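"You can't hurry the bell" – a talk with the ringers' teacher at Kakstead

July 14, 2018

Got to the church at Kakstead ten minutes late, out of breath, and was told to sit down until my legs stopped shaking. There are 44 steps up to the ringing room. She has been climbing them most of her life and doesn't hold the rail.

She teaches bell ringing. Has done since she moved over from Jekthorpe as a young woman, married, with a baby and no idea what to do with her evenings. "I went up because I was cold and there was a heater," she says. "They gave me a rope. I was dreadful. I pulled like I was starting a mower."

The oldest of the six bells was cast in 1626 and has a crack repair you can feel with your thumb if you're allowed near it (I was, briefly). It's the fourth. She calls it the old lady and won't have a word said against the tone, though to my ear it is a bit flat. "It is flat," she says, when I bring it up later. "Everyone's flat at that age."

What do people get wrong? Strength, mostly. Big lads come up and think it's about arms. "The bell does the work. You're only asking it to stop, and then asking it to go again. If your shoulders hurt you are asking too loudly."

A beginner spends the first weeks on one stroke only, with her hand on the other end of the rope. Then both. Then rounds, wich is just the bells in order from high to low, over and over. Some never want more than that and she's fine with it. Others get the bug for methods, the long patterns where every bell swaps places, and you have to keep the whole path in your head. No sheet music. She learned hers off the back of a seed packet, copied out in pencil, while peeling potatoes.

The room itself is small and smells of dust and wool. Ropes tied up out of the way. A peal board on the north wall from 1956, painted in cream letters, the last full peal rung here – three hours and a bit, and according to the story a ringer's braces went halfway through and he rang the rest with his knees together. She wasn't there. She tells it as if she was.

I ask about complaints. There was one, two summers back, from a new house on the lane. She went round with a jar of chutney and asked them up. "They lasted four practices, which is longer than the vicar did." They still live there. No more letters.

The frame needs work now. Timbers are sound but the bearings on two of the bells are worn and the tenor has started to drag. A bell hanger from Curkholm came to look in spring and was up there all afternoon. So far the coffee mornings have made £530. It won't cover it. She shrugs at this. The bells were silent for years at a time in the past and came back, she says, and they'll do the work in October if the money is in, and if it isn't they'll do it the October after.

Would she ever stop? Long pause, and she re-ties a rope that looked perfectly well tied to me. "When I can't do the stairs. Then I'll sit in the garden and tell them what they did wrong." She has a good view of the tower from there, she adds. And the wind's usually in the right direction.

Practise is at half past seven. Flat shoes, no scarves. 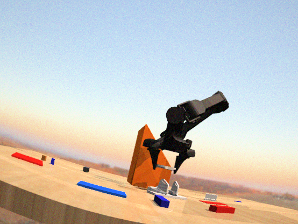
More from the village pages

Rautiainen: the bakery with no sign and a queue by eight
Jekthorpe allotments – who gets the corner plot
Mending a dry stone wall, badly and then a bit better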